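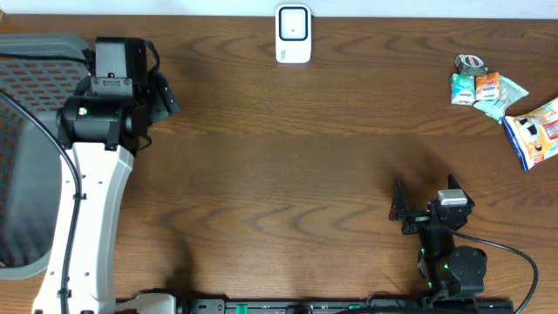 Slide 1. Wood grain tabletop, small white plug-in device at the back

Thank Myrtle Ridgeway for the intro. Mic check. Water.

Talk is 9 slides, go fast on the first two, they've had lunch.

Slide 2 — who we are
Limura dried fruit group. Mango mostly, some pineapple, a little banana when the price is bad in town. Women from both sides of the river. Started as a savings group, dues every week, loans for school fees. Fruit came later. Say that clearly, people always think the fruit came first.

Slide 3 — the problem
Mango all comes ripe at once. Everybody selling the same week at the same roadside. Buyers know it. Rest goes to goats or rots under the trees. Tell the story of the truck that never came (short version!!).
Drying on roof sheets: dust, flies, one rain shower and the batch is gone.

Slide 4 — the dryer
The Driler. Solar, no fan, black bottom, clear top, trays slide out from the back. Ruiz-Ortega paid for the first one, group paid for the second out of savings. Pause here. The second one matters more to them than the first.
Holds 50 trays if you load it right. At first we didnt load it right. Thick slices on the bottom, thin on top, half of it leather and half still wet.
If asked about cost: give the handout, don't do it from memory.

Slide 5 — what changed
- slicing guide, a piece of wood with a notch, made by a member's son
- trays numbered so each woman gets paid for her own fruit
- one person keeps the book, another checks it, they swap at the end of the season
- nobody opens the dryer before noon
Numbering the trays stopped most of the arguments. Not all. Get a laugh, move on.

Slide 6 — selling
First season: market day, plastic bags, stapled. Sold out but cheap. Now Wodness takes most of it for their shops in the city, and they want 80 gram packs, sealed, with a date. Sealing machine broke in March, two weeks of sealing with a candle and a hacksaw blade. Worked ok, slow.
2000 packs last season. Say the number, then say how many were sent back — it's on the sheet, check before going up. Don't skip the returns. Somebody will ask and it looks bad if I hid it.

Slide 7 — money
Split three ways: member pay, savings box, repairs. Repairs share was too small in year one, clear sheets cracked and there was nothing in it. They voted it up themselves. 
Also: payment from the buyer comes late. Savings box covers the gap. Without it members would go back to the roadside, I'm fairly sure of that.

Slide 8 — what's not working
Labels. Ink runs.
Younger women join for the season and then leave, the hours are long.
Still no good use for the peels. Tried vinegar, smell was terible.
One buyer is too few. Looking for a second, if anyone in the room knows a shop come find me at the break.

Slide 9 — asks
Lab test for moisture, someone who can do it without us mailing fruit across the country. Visits welcome in drying season, bring boots. Contact on the slide, leave it up.

Questions. Samples are in the blue bag, pass from the left. Pineapple first.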